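# Do Old Castles Really Have Secret Tunnels?

Ask anyone in a town with an old stone building and they'll tell you about the tunnel. It runs from the castle to the church. Or from the church to the pub. Or under the river, which is a very hard place to dig.

People love these stories. I like them too, but I want to see the tunnel before I believe in it.

## The tunnel at Grollstead

The story at Grollstead says that in the year 1138 a lord escaped from his enemies through a passage that came out at Ondham, 20 kilometres away. A hidden passage 20 kilometres long! Let's think about that.

Digging makes dirt. If you've ever dug a hole at the beach, you know the pile beside it gets big very fast. A tunnel that long would make a hill of dirt and rock, and somebody would have to put it somewhere. Wouldn't the enemies notice the hill?

Then there's air. Candles and torches use up oxygen, and so do people. Long tunnels need shafts to let fresh air in, and nobody in Grollstead has ever found one.
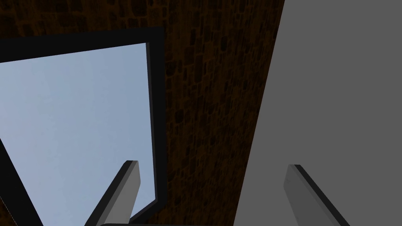
Water is another problem. Dig down far enough in most places and water starts seeping in. Miners long ago had to work hard to keep their tunnels from filling up, with buckets, pumps and drains. A lord who wanted a secret would have needed a lot of people with buckets, and all of them would have had to keep quiet.

## So where do the stories come from?

Some of them start with something real. Old buildings had drains, and some drains were big enough for a person to crawl into. If you found the end of one in a field, you might think "secret tunnel!" It was probably for dirty water and worse.

Cellars are another good suspect. A blocked-up doorway in a cellar looks very mysterious, even when there's only a cupboard behind it.

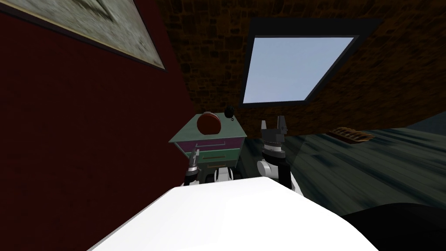 *Dark red wall, brown ceiling and a patch of pale sky through the skylight.*

Thérèse Penner has collected tunnel stories for years. She found that 2 towns, Desjardins and Altitz, tell almost the same one: a fiddler goes into the tunnel, people above ground follow the sound of his music, and then the music stops. He never comes back. It's a great story. But did the same thing happen to a fiddler in both places? I doubt it. Stories travel much more easily than fiddlers do.

## Are any of them true?

Yes, a few. Some castles had a small hidden door called a postern or sally port, so that defenders could slip out. Attackers sometimes dug tunnels too, trying to make the walls fall down. These were usually short, and people wrote about them at the time.

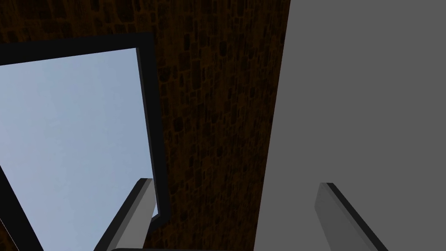 *Brown stonework and blue sky.*

## Questions to ask a tunnel story

- Who has been inside it? (A friend of somebody's grandfather doesn't count.)
- Is it on an old map?
- Where did the dirt go?
- Why not just use a horse at night?

If you do find a hole in the ground, don't crawl in to check. Old drains can collapse and can hold bad air. Tell an adult and let someone with the right gear look.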